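Folding and Sorting at Home: Frequently Asked Questions

Questions sent in by readers of the Jomirow laundry pages. Answers by Ross Geddes, with additions on fabric care by Magnus Carnegie. Last looked over in April.

Do I have to sort before I fold?

No, but it goes faster if you do. Tip everything out in one pile, then pull out the big pieces first: sweatshirts, jeans, towels. Small things like socks and underwear end up at the bottom anyway. Fold the big pieces, put them away, and come back for the rest.

What surface is best for folding?

Anything flat, clean and about waist high. A bed works but it's soft, and shirts slide around on it. A stone or stone-look counter is good because fabric lies flat on it and lint wipes off. Check for crumbs and grease first, especially in the kitchen.

How do I start on a sweatshirt that has been balled up?

Find the hem or the cuffs. On a lot of sweatshirts the trim is a different color from the body, so look for that edge and pull it toward you. Then find the neck, hold it at both shoulders, and shake it out once or twice. Lay it front down, smooth it from the middle outward, and fold in the sleeves. 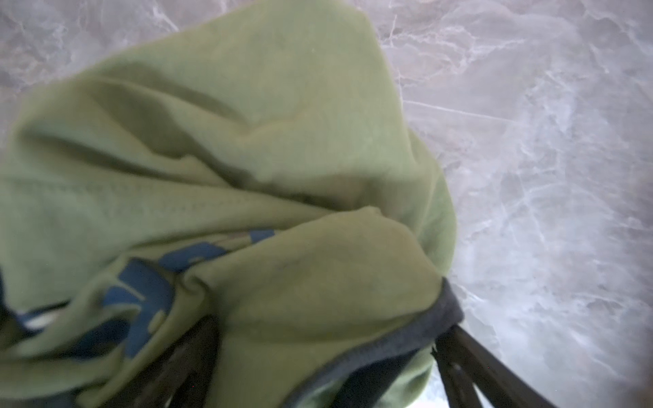 Should a printed sweatshirt be folded with the print inside or outside?

Either is fine for a few weeks in a drawer. For longer storage, fold it so the print lies flat and no crease runs through the letters. Thick prints can crack along a hard fold. If two printed pieces are stacked face to face, put a plain T-shirt between them. Never iron directly on the print.

There are small specks on my sweatshirt after washing. What are they?

Usually lint or pilling, sometimes bits of paper tissue. Run a dry lint roller over a flat section. If they come off, it was lint. If they stay and feel like tiny balls, it's pilling, and a fabric shaver will take care of it. Wash fuzzy knits inside out and keep them away from towels.

How long should folding a load take?

Magnus timed himself on a mixed load of 80 pieces and took 11 minutes, socks included. Please don't treat that as a target. He has been doing this a long time and he doesn't match his socks.

Can I fold in the kitchen?

Yes, many people do. Clear the counter and move the dishes up out of the way. Wall baskets are handy for this. A long one with dividers will hold bowls, plates and utensils separately, and the counter underneath stays free for clothes. Keep at least one basket for things that turn up in pockets.

Wire or solid baskets?

Wire, if you want to see what's in them without taking them down. Coins and hair ties fall through a wide mesh, so choose a fine one or put a piece of card in the bottom. Mount the basket to a rail or into a stud. The plastic hooks sold for hanging towels are not strong enough for dishes.
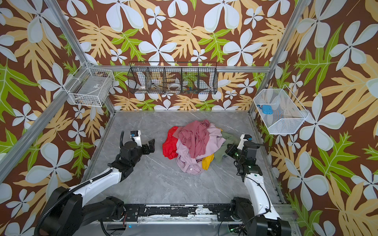
Wall baskets with a mixed pile of clothes below, flowered wallpaper behind.

Will wallpaper hold up behind baskets?

Vinyl-coated paper will. Uncoated paper gets rub marks where the wire touches it. Stick a small felt pad at each contact point. A busy pattern hides marks better than a plain one.

What about shiny fabrics?

Fold them last and put them on top of the stack. They slip, and they'll take the rest of the pile down with them. Rolling works better than folding for light jackets and sports shorts.

Do you sell the baskets?

No. We used to list the Tilitz and Kubiak ranges but no longer keep prices up to date. Ask at a local hardware store.

My question isn't answered.

Use the contact form and choose "Folding" from the menu. We've had over 150 questions so far and add the ones that come up most often.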